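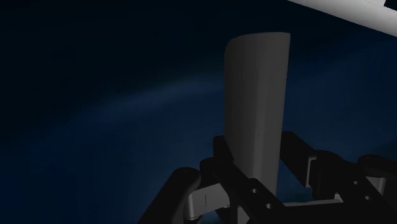 Smooth matte gray, with the light coming from the left.

I have now spent most of June trying to choose a gray for the hallway. I started with 31 paint cards and got down to three: Fisura, Vulisum and Priswood. On the cards they look like the same color. On the wall they don't.

Fisura went up first, next to the front door. At 8 in the morning it was fine. By dinner it had gone purple, and with the ceiling light on it was worse. I painted over it the next day.

Priswood is warmer, closer to putty. It looks good beside the oak floor and bad beside the white trim, which suddenly seems yellow. I could repaint the trim, but there are five doors off that hallway and I don't want to.

That leaves Vulisum. It stays gray all day – a little flat at noon, better toward evening. I put two coats on a piece of cardboard and moved it from wall to wall for a week before I bought a full can. The matte finish hides the old plaster repairs well. It also picks up every scuff, so the stretch by the coat hooks will get eggshell.

The ceiling stays white. I still need to fill the crack above the closet and find the good roller, last seen in the garage. Painting starts once the filler is dry.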